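Nokwood Staff Newsletter, November
Operations and Equipment

Pickup arms at Torkthorpe: what changes for the housekeeping and linen teams

The Torkthorpe residence has now run two mobile pickup arms on the guest floors for a full quarter. Nondale will receive its own units after the winter break. This item sets out what the arms do, what they do not do, and which parts of the daily routine have been rewritten. Staff at both sites should read it before the briefing with their shift lead.

Scope of the task

The arms collect loose clothing and linen from lounges and guest rooms and place it in a basket on the floor. They do not strip beds, sort by fabric, treat stains or carry a full basket to the service elevator. Those tasks stay with the housekeeping and linen teams.

A room is released to the arm from the floor tablet. Until it is released, the unit stays parked in the corridor bay. The release step replaces the old door card, and the door card should no longer be used on floors where a unit is in service. Three rooms were missed in the first week at Torkthorpe when a card was hung and the tablet was left alone.

Results so far

In the quarter the two units completed 756 room pickups. The linen room logs every basket on arrival, and the log is the source for all figures in this item. An average pickup takes 14 minutes from release to close. A person does the same job in far less time, and the project was never planned on the basis of speed. The gain is that the pickup runs while the attendant is working on the bathroom or the next room, and that the attendant bends to floor level less often in a shift.

Back and shoulder complaints are being tracked separately by the safety office. One quarter is too short a period to report on, and no claim is made here.

Changes to roles

No posts have been removed. The evening pickup round at Torkthorpe has been withdrawn, and the hours have moved to linen sorting, where there was a backlog most mornings. Staff who worked the evening round were offered sorting or daytime floor work. Evening premium pay continues until the end of the current rota for those affected – questions about individual pay go to the site office and not to the shift lead.

A new duty, floor operator, has been added to each day shift. The operator releases rooms, clears stops and signs off the basket. Training takes 14 hours, paid, and is split between the workshop and the floor. Halina Kubiak, linen supervisor at Torkthorpe, wrote the operator checklist and will run the first sessions at Nondale.

Her notes from the quarter are blunt in places. The arms are poor with socks. Dark items on dark upholstery are often skipped. Stops were frequent in the first month and most came from the same cause, a basket set down too far from the furniture. "People put it by the door out of habit, because that is where we always left the cart," she writes. "The unit then has to cross the room with every item, and it drops some of them on the way."

Basket placement and sign-off

Basket placement is the part of the job where the operator has the most influence on the result, and the checklist gives it a full page. The basket goes on bare floor within reach of the sofa or bed, open side up, with nothing stored underneath it. A diagonal position is acceptable, as with the cream basket beside the gray sofa, provided the gripper can get over the opening. Handles must stay clear at both ends so that a person can lift the basket afterward with two hands. The barcode label goes on the inner side wall. Do not stick a second label over a damaged one; remove the old label first, or the linen room scanner may read the wrong floor.

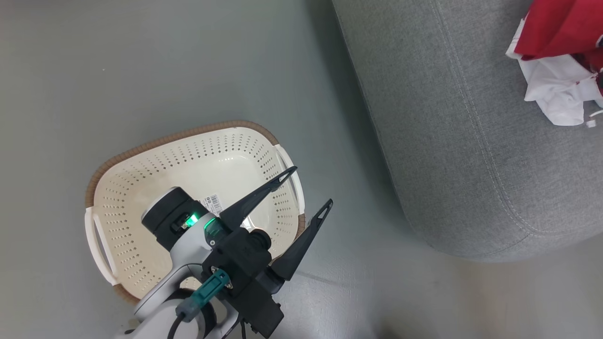 Sorting before a pickup is still optional, and most attendants at Torkthorpe have stopped doing it. The linen room separates colors in any case, so a mixed pile such as the red and white clothing on the sofa can be left for the arm as it is. Check pockets first where the item is within easy reach. Room keys, coins and pens have all reached the washers this quarter, and the arm has no means of finding them. Guest clothing found in a room after checkout is lost property and must be taken out by hand before the room is released.

Working near the unit

Keep hands out of the basket while a pickup is running. To add or remove an item, press pause on the tablet and wait for the arm to stop. If a garment is caught in the gripper, do not pull on it – use the open command and let it fall. Pulling bent a finger on one unit in the second month, and the repair took the unit out of service for nine shifts.

Cable faults, grinding noises and repeated stops in the same room go in the equipment log with the room number. Verbal reports have been getting lost at handover.

Next steps for Nondale

The corridor bays at Nondale are narrower than those at Torkthorpe, and the parking positions are being measured again. Floors with deep carpet are excluded for now. Operator sign-up sheets are in the linen room and at the site office. Staff who would prefer not to take the operator duty can decline it, and this has no effect on their rota. The revised checklist will be posted beside the tablet chargers before the first session.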